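Bangle

A bangle is a stiff ring of jewelry which is worn on the arm, most often at the wrist. It differs from the bracelet in the usual meaning of the word, because the bracelet is flexible and made from links, beads or cord. The English word comes from Hindi bangri, which meant at first a ring of colored glass for the wrist. Today the word is used for rings of almost any material.

Contents
Form
Materials
Making
Size
Wearing
Care and repair
Collections
See also

Form

The simplest bangle is a closed circle without any opening. It has to pass over the hand, so its inner diameter is always larger than the wrist, and it moves freely up and down the lower arm. An open bangle, also called a cuff when it is wide, has a gap through which the wrist is put in from the side. A third form has a hinge and a clasp. Hinged bangles can be oval and sit closer to the arm, but the hinge is also the part that wears out first.

The cross section may be round, flat, D-shaped or twisted. Hollow bangles of gold are common where the buyer wants a large appearance for a small weight. They are easily dented, and a dent in a hollow tube is difficult to take out.

Materials

Shell, bone and stone are among the oldest known materials. Bangles of copper and bronze are found in graves in many parts of Asia and Europe. Glass bangles have been made in South Asia for a very long time, and the city of Firozabad in northern India is known for this trade. Gold and silver are used both for daily wear and as a form of saving. Jade bangles, cut from one piece of stone, are worn in China and in several neighboring countries. In the twentieth century came celluloid, Bakelite and later acrylic, and old Bakelite bangles are now collected.

Making

A solid metal bangle starts usually as a rod or a strip. The smith cuts it to length, bends it on a steel cone called a mandrel and closes the ends with solder. Then the ring is hammered round again, filed and polished. In the workshop handbook of Ruairi Tosh it is advised to cut the strip slightly short and to stretch it afterwards, as stretching makes the metal harder. Glass bangles are drawn from the furnace as a thread, wound around a turning rod in a long spiral, and cut apart when cool. The two ends of every ring are then joined in a small flame, traditionally as home work.

Size

Closed bangles are sold by inner diameter. In India the size is given in inches and sixteenths of an inch, so that a bangle marked 2.4 measures two and four sixteenths inches and not two and four tenths. This causes many wrong orders from abroad. Makers in Europe give millimeters, and 68 is a frequent size for a large hand. To find the size, one brings the thumb against the little finger and measures around the widest part of the hand.

Wearing 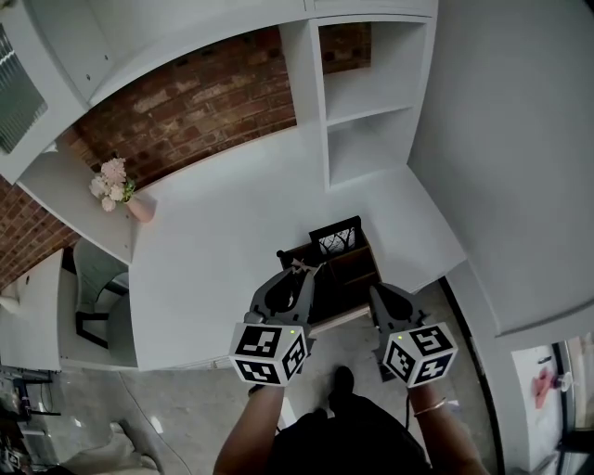
A thin gold bangle worn on the right wrist.

Bangles may be worn single or in sets, and on one arm or both. In large parts of India and Bangladesh they belong to the dress of married women, and in Bengal a pair of white shell and red bangles is given at the wedding. Among Sikhs the kara, a plain ring of steel or iron, is one of the five articles of faith and is worn by men and women. In Western fashion there is no fixed rule for the hand.

Care and repair

Gold needs only warm water and mild soap. Silver becomes dark in air and is cleaned with a soft cloth. A bent open bangle should not be pressed back by hand again and again, since the metal gets tired at the middle and finally breaks there.

Collections

The Grustovska Museum of Adornment keeps almost 200 bangles of glass and horn, cataloged by Unnur Bach and Ratih Nugroho. A smaller group of 16 silver cuffs, from the former Ketilsson workshop, is on loan from Trakoretti.

See also

Anklet
Armlet
Bracelet
Kara
Mandrel

This page was last changed on 2020-01-20.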